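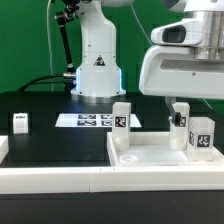

*Three marked blocks in the tray*

# About Lepik

Hi, I'm Doina Stojanovska, and I run Lepik, a small shop for marked blocks and the trays they live in. If you teach, run a tabletop club, sort things for a living or just like having a place for everything, you're the sort of person who ends up on our customer list (welcome!).

I came into this sideways. I used to help out at an after-school math room in Fekbridge, and we had a big tub of blocks with letters and shapes stuck on them. Every afternoon started with kids up to their elbows in the tub looking for the one with the star on it. One June I took the whole tub home, got 39 usable blocks out of it, put a fresh marking on every single one and laid them out in shallow trays so you could see what you had. The kids started playing with them before I'd finished putting my bag down. A teacher from down the hall asked if she could have some too, and then her sister asked, and I was suddenly spending my evenings at the kitchen table with a ruler.

Crisóforo Magaña joined me when the kitchen table got too full. He does the trays and I do the markings, and we argue happily about everything in between. There are four of us now, all working out of the same building on the Drodness side of town, over a tire place. It smells like rubber in the summer. You get used to it.

## What we make

Our main set is called Tridemard, and it has 98 blocks in it. We didn't set out to land on that number! It's what fits once you leave enough room to get your fingers in. You can also order a short tray with just a few blocks, and that's what I'd get if you're new to this or you have very little ones. Teachers tend to buy one short tray, wait a month, and then write to me for the big set.

We'll do custom markings too. So far we've done bird tracks, music notes, parts of a bicycle, a whole family's initials, and a set of knots for a sailing class that took me forever and is still my favorite. Send a sketch. It can be a bad sketch, mine are terrible.

## How we work

Each marking gets lined up by hand and then somebody else checks it, so I never get to check my own (I'm too forgiving with myself, Crisóforo says, and okay, he has a point). Then the blocks go into the tray marked side showing, and we have a look at them all together. A crooked one really jumps out when it's sitting next to its neighbors.

We passed our 2,000 mark for trays this spring and had cake on the loading dock.

If you lose a block, tell us which one and we'll mark you a new one. You pay the postage. We keep a list of every custom set, so even the odd ones can be matched, and yes, dogs are the number one cause.

## Come by

You're welcome to visit, just write first so one of us can come down and get the door (the bell hasn't worked in ages). Bring the kids, bring your own blocks if you have old ones with the markings rubbed off. Our next open house is 16 June 2018, and there'll be trays out on the tables to try and lemonade in the hallway.

Doina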